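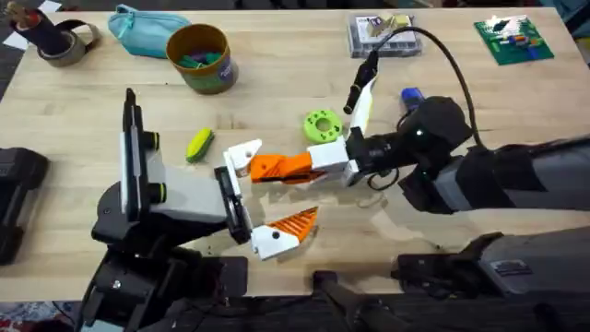
Work Visas and Relocation: Common Questions

Do I need to pay a consultant to file a work visa application?
No. The forms are the same whether you fill them out or someone else does. Clirlow charges $877 for its basic package, and as far as we can tell most of that buys you a checklist and a reminder email. If your case is messy (a past refusal, a gap in your records), a licensed attorney may be worth the money. A consultant usually isn't one.

Pimeck says it has a "priority channel." Does it?
We asked what the channel was and got a brochure. Private firms can't move your file up the line. If the government offers faster processing for your visa type, you can pay for it yourself.

My employer in Stomden says the job offer guarantees approval. Can I rely on that?
I wouldn't. An offer lets you apply. The officer still looks at your background, your documents and sometimes the company too. Don't give up your lease on the strength of a letter from HR.

How long does it take?
Be careful with the averages you see on agency sites. One reader heard back in 4 weeks and another waited 26, with the same type of job and the same paperwork.

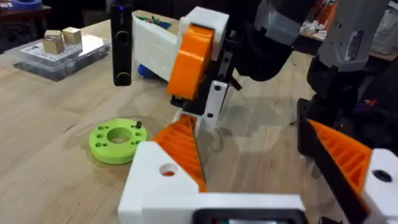
Both had been quoted the shorter time, and neither got an apology. Look at the government's own processing page, then plan for longer.

Are the Brandão success rates real?
Maybe. The company doesn't say how many clients it turned away before filing, or whether withdrawn cases are counted. We asked again in October and are still waiting.

Can my spouse work while we wait?
It depends on the visa. Some allow it after a separate permit is issued, and some don't allow it at all. Get the answer in writing from the immigration office. Forum posts go stale fast, and so do pages like this one.

Last checked: 4th November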